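June
By Anjana Paul

Brake fluid is the service item most owners leave longest. It absorbs water from the air through the rubber hoses and the reservoir cap, and the boiling point drops as the water content rises. A pedal can feel normal around town and go soft on a long downhill grade.

Margarida Abreu runs the two-bay Lozano garage in Claltville and keeps a record of every fluid test. Of the 766 cars tested there, 136 had fluid with over 3 percent water. Most were on their original fill. 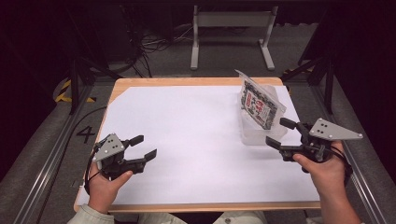
The test takes a minute with a boiling-point meter. Strip testers are cheaper but read copper content, so the result has to be judged alongside the age of the fluid. Abreu uses the Ondard meter and checks it against a sealed bottle each month.

For the change itself, clear the old fluid from the reservoir first, then bleed each wheel in the order the manual gives. Do not assume the farthest wheel comes first – many cars with ABS use a different sequence. Keep the reservoir above the minimum mark throughout. Fluid from a bottle that has been open since last season should go to the recycling point.

Torque the bleed screws to the figure in the manual and refit the dust caps.

Related
Pisano pad sets: wear after one winter
When to replace a flexible brake hose
Reading a rotor for runout

Contact us | Copyright, all rights reserved | Back to top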